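Teaching a hand to pick fruit: a morning at Horirow

The mock market at Horirow's Clekbridge site has a job most market stalls don't. It exists so that a humanoid robot can be steered through the same small tasks over and over, and so that every attempt can be recorded.

"We want examples a person would recognize as ordinary," says the team's data lead, who asked us to leave out names. "You reach into a crate, you pick up the grapes, you put them somewhere else. The learning system gets the sensor readings and the video from that. It doesn't get a rule book."

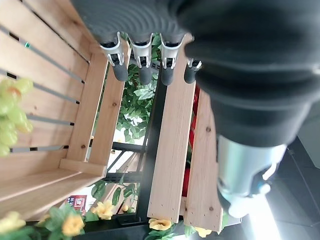
3 min read

The green grapes in the crates are artificial, and so are the vine leaves and yellow flowers that dress the stall. The data lead says that was settled early. "Real grapes change from Monday to the end of the week. We didn't want to be sorting out whether a bad grasp was the hand or the fruit."

An operator controls both arms for each recording, which the team calls an episode. The target is 200 usable episodes per task. The crate task, known in the project files as Tametti, has reached 152. Getting there took 392 attempts.

What happened to the rest? "Some were dropped by the operator, who knew right away it was no good. Some had a gap in one of the wrist cameras. A few looked fine until we played them back, and the fingers were closing on the slats."

Failed grasps aren't all thrown out. If the operator misses and then recovers, the episode stays in and gets its own label. "Those are worth a lot to us. If you only show clean picks, the system has never seen what to do after a miss."
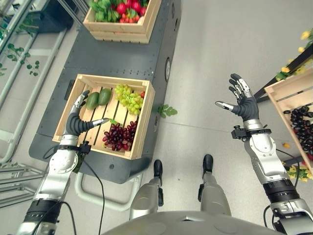

"The layout is the other thing we change," the data lead says. "We move the crates, tilt one, swap the fruit over. If the grapes are always in the same corner, it learns the corner."

Labels are checked in Amini, the team's review tool, by 3 people who don't operate the robot. The operators asked for that split. They found they were too kind to their own episodes.

The next task is passing a bunch of grapes from one hand to the other. Recording is planned for June, and the data lead expects a lower share of usable episodes at first. "Two hands, more ways to get it wrong. We'll keep the crates as they are and see how the first week goes."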